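**Thread: Student project — sorting wire harnesses with two arms, need advice on grasping order**

**onasp** wrote:

Hello everyone. I am Ona Sproģis, second year in the mechatronics program, and I look after the manipulation part of our club's entry for the Skoseck challenge in June. English is my third language, so please excuse me if some sentences are stiff.

The task: the arms must take cable bundles out of a divided box and put them on the conveyor side beside the power supply units. We get 30 minutes on the day and the score is the number of correct transfers minus penalties for dropped parts. The box has compartments with cardboard dividers, and the bundles are not all the same. Some are wound up, some only gathered.

We have a three-fingered gripper on the left arm and a parallel gripper on the right. The left one closes nicely around a thick bundle. The right one is more exact but it holds only what is between the two jaws, so a coil can open up and hang down.

My question is about the order. Our present plan is to empty the rear compartments first, then the front. Is this sensible? The rest of the team would like to do front first.

---

**plisley_tom** wrote:

Front first. Your fingers need somewhere to go. If the front compartments are full you are reaching over them the whole time and you will snag a loop sooner or later.

Also what are you using for teaching? Teleop or scripted?

---

**onasp** wrote:

Teleoperation, then we train on the recordings. We have 1,399 good episodes at the moment and we want 2,000 before we freeze the data. One operator does both arms. We tried with two operators and they argued too much, and the recordings became slow.

About the front first: I understand the argument, but when the front is empty the box is light at the front and it slides when the right arm pulls on a rear coil. We saw this many times.

---

**greasemonkey_calgary** wrote:

Then stop it sliding? Put a bit of rubber mat under it. Cheapest fix in the world. I wouldn't design my whole picking order around a box that moves.

---

**onasp** wrote:

It is not allowed. The rules say the box stands directly on the table with nothing added. I asked the organizers, and the answer was a very short no.

---

**greasemonkey_calgary** wrote:

Fair enough, that's a silly rule but fine. Use the left hand to hold the box wall, then. You've got two arms.

---

**harness_hal** wrote:

I disagree with Tom. I did harness work for 4 years (people, not robots) and what you want is to take the thing on top first, wherever it is. Forget rows. If one bundle has a lead lying over its neighbour's divider, that one goes first. Otherwise you pull the neighbour and get two.

You can sort it out before the run as well, if they let you choose how the box is packed?

---

**onasp** wrote:

They pack it, we don't. So it is different each time, and we only know the colours: red and yellow, red and black, and a bundle with blue in it.

"Top first" is close to what our operator does by instinct, I think. When I look through the recordings she hardly ever follows my written order. I was a little annoyed about it, but her episodes are the cleanest ones.

---

**plisley_tom** wrote:

Well there's your answer, throw the written order away and let the policy learn from her.

---

**vfinetti** wrote:

Careful with that. We did the Finetti Cup last season with the same approach, one very good operator, no fixed order. The policy learned to hesitate. It would go toward one bundle, then change its mind halfway and go to another, and it could keep this up for a long while. When two choices look equally good in the data, you get the average of two choices, and the average is a hand closing over a divider.

A fixed order with exceptions worked better for us. Rear to front, *unless* something lies across.

---

**plisley_tom** wrote:

That's a problem with your training, not with the order. Plenty of methods handle multiple modes fine now.

---

**vfinetti** wrote:

They handle it on paper. She has a student budget and a deadline in June. I would not bet on it.

---

**harness_hal** wrote:

vfinetti's rule is basically mine with a tie-breaker added. I'm happy with that.

What about the connectors? They're the bit that would worry me. A black connector on the end of a soft bundle swings around like a little hammer.

---

**onasp** wrote:

Yes, the connectors are the worst part. If the gripper takes the wires far from the connector, it swings and knocks the wall of the box on the way out. If it takes the connector itself, the hold is good, but the wires trail behind and sometimes bring a friend along.

What we do now is this. The left hand stays low over the front edge with the fingers spread, almost touching the cardboard, and the right hand goes into the right compartment for the connector. The left hand is then ready to hold the box or to take the bundle that is under it, depending on what happens. The pads on the left fingertips matter here. With bare fingers the wires rolled out between the links, so Lukoševičius from our materials lab cut some textured pads for us and I have not changed them again.

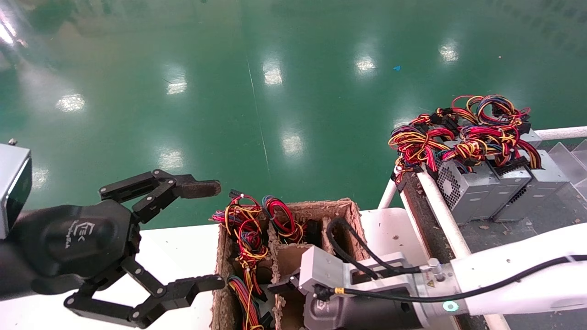 The weak point is the time between the two hands. The operator waits with the left until the right has finished, and the policy copied the waiting very faithfully. I measured it on a few runs and the left arm does nothing for more than half of the time. For 30 minutes this is a lot of points lost.

So I now have two questions and not one. Should I collect new episodes where the left hand works earlier, or should I cut the waiting parts out of the old ones?

---

**greasemonkey_calgary** wrote:

Green floor, nice. Our shop floor hasn't been that shiny since the day it was poured.

On the waiting: I'd leave the old data alone. Cutting pieces out gives you jumps in the arm position and then it tries to copy the jumps.

---

**vfinetti** wrote:

Agree about not cutting in the middle. You can trim the start and the end of each episode safely, and you can speed up a slow stretch if both arms are nearly still. But if the right arm is working while the left one waits, there is nothing to trim. Collect new ones.

You said you want 2,000 anyway. Make all the remaining episodes with the new style and give them more weight in training.

---

**plisley_tom** wrote:

Mixed styles in one data set, from the same person who warned about averaging two choices? Come on.

---

**vfinetti** wrote:

Yes, with a label for the style, Tom. You condition on the label and ask for the new style at run time. I should have written this the first time.

---

**harness_hal** wrote:

Way over my head now. I'd only add, watch that black coiled cable on the right gripper. It looks like it loops down toward the same compartment you're picking from. If it catches on a connector you'll blame the policy for a week.

---

**onasp** wrote:

Thank you, Hal, this is a good point. We had one strange failure where the right arm lifted and the box came a little with it, and we wrote it down as "grasp too deep". Maybe it was the cable. I will tie it higher on the arm this evening and repeat the same packing.

For the rest, I will try it in this way:

- rear to front, unless something lies across, then the top one first
- no cutting in the old episodes
- new episodes with the left hand moving earlier, marked with their own label

I am still not convinced about the label, since we have so little of the new style. But the first fifty or so we can record quickly, and then I will compare.

---

**plisley_tom** wrote:

Post the numbers for both, with label and without. I still say front first.

---

**onasp** wrote:

I will. And I can run front first as well, on the old packing, if the box stays where it is.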